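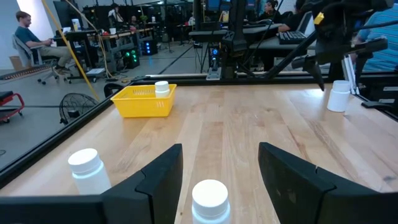
Kiran Kashyap wrote back within the hour to say that the arms were fine by him, and that what he wanted settled was the roster: who stands where once the bottle handling at Clurnell no longer needs a pair of hands at every bench. He also asked that the gallery go up with the staffing notes attached, so the notes are attached.

# Bottle handling, Clurnell workshop

Posted 3/2/21

The white screw-cap bottles are the first item in the Cumach project to be handled by arm. They were chosen for dull reasons. The shape is regular, the colour is uniform, and the bottle was already the most complained-about item on the manual bench. The log for the manual bench ran to 3768 picks before the changeover, all of them made standing, with a reach across the table and a turn to the basket.

The basket in the first picture is the yellow slotted type, kept from the manual process. Ravindra Sisodia argued for a moulded tray with fixed pockets. The tray would have made placement simpler for the arm and worse for whoever carries the bottles to the next bench, so the basket was retained and the placement tolerance was widened instead.

**What the job was**

One operator per bench, in 2 shifts. Pick, check the cap, place, repeat. Rotation was every hour on paper. In practice it slipped whenever the labelling bench fell behind, and the wrist and shoulder reports followed the slippage quite closely. Agarwal labelling, which takes our output, had its own version of the same problem.

**What the job is**

One operator now looks after 3 tables from a desk. The tasks are setting out bottles, clearing faults, and recording each missed grasp with a cause code. The desk work is seated, which the older staff favour and a couple of the younger ones do not. Reading a fault list for a full shift is tiring in a different way, and the hourly rotation has been kept for that reason.

Cause codes are limited to four:

- bottle not found
- bottle found, grasp missed
- bottle grasped, placement refused
- stopped by operator

A fifth code, "other", was tried in June and withdrawn. It attracted most of the entries and told the programmers nothing.

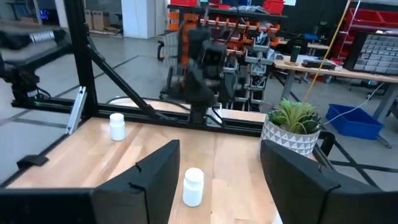
Spacing between bottles remains the operator's decision. Written guidance exists, but the people who worked the manual bench set out a table faster than the guidance does and with fewer missed grasps, and the programmers have begun asking them before changing the approach angle. This is a new line of communication. Under the old arrangement a bench operator had no cause to speak to the programming group at all, and the procedure for requesting a change went through the Zaltgate office - a two-week trip for a one-line edit.

Pay grade is unresolved. The bench position was classed as manual handling. The desk position includes fault diagnosis and some record keeping, and it sits between two existing grades. Kashyap's view is that the higher grade should apply from the first day at the desk. Sisodia would tie it to completion of the training module, which at present has only 4 of its units written. Both positions have gone to Zaltgate.

Noise has been raised twice. The arms themselves drew no complaint; the fault tone did. It has been lowered and can be muted at the desk for the length of one fault.

Entry rules are unchanged from the trial period. Stop the table before reaching over the rail, call the stop aloud, and enter it under the fourth code even if the reach took a second. Long sleeves are to be rolled or fastened at the cuff. Questions about cause codes go to Ravindra Sisodia, and roster swaps still go on the sheet by the door.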